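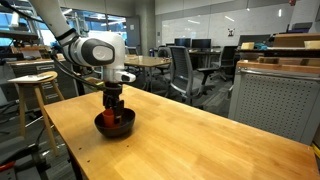
What kind of flour should I buy for my first sourdough starter?

Plain whole wheat from the grocery store is fine, and it's what I tell everybody to start with. Rye gets going a little faster if you can find it. I've kept mine on a half and half mix of whole wheat and bread flour for years and it has never complained. Skip anything bleached for the first couple of weeks, then feed it whatever you like.

Do I have to weigh everything?

I used to say no, and then I bought a scale and my bread got better within a week, so now I'm that person. A cheap one does the job - mine is a Plosico and the button sticks. If you really don't want one, go by feel. The starter should be like thick pancake batter.

How often do you feed yours?

Once a day if it's out on the counter, once every 14 days or so if it's living in the fridge. I've gone longer. I went a whole June without feeding it once, poured off the gray liquid, gave it two good meals and it was back to its old self.

It smells like nail polish remover! Is it dead?

Nope, it's hungry. Feed it more flour than usual for a day or two and the smell should settle down. Pink or orange streaks or fuzzy mold are a different story. Throw it out, jar and all if the jar is scratched up, and start over.

Where did your starter come from?

The bakery in Nurstead was giving away little tubs of theirs and I took one home on the bus in my coat pocket. The sign over their door says 1813, though I have no idea if the starter goes back that far and I kind of doubt it. Mine is called Mösli, and no, I don't remember why.

What can I do with the extra?

Pancakes, mostly. Mix 200 grams of discard with an egg, a spoonful of sugar, a pinch of salt and a splash of milk if it's too thick, then stir in half a teaspoon of baking soda right before it hits the pan. Crackers are good too (roll them thinner than you think).

My kitchen is cold. Help?

Put the jar in the oven with just the light on, and stick a note on the door so you don't preheat it. I have cooked a starter that way, and the smell hung around until dinner the next day.

Can I bake without a Dutch oven?

Sure. I use a pizza stone and an old roasting pan turned upside down over the loaf. The crust comes out a bit paler - leave it in a few extra minutes with the pan off.

Filed under: Bread & Baking, Starter Questions

Comments (3)

clokar: The oven light trick worked, mine doubled overnight. Does it matter if the lid is tight?

breadmom_2: Leave it loose, clokar! I had one pop its lid at 3 a.m. and scare the dog.

rye_not: Made the pancakes with all rye discard. Kind of heavy but my kids ate them. Would add more sugar.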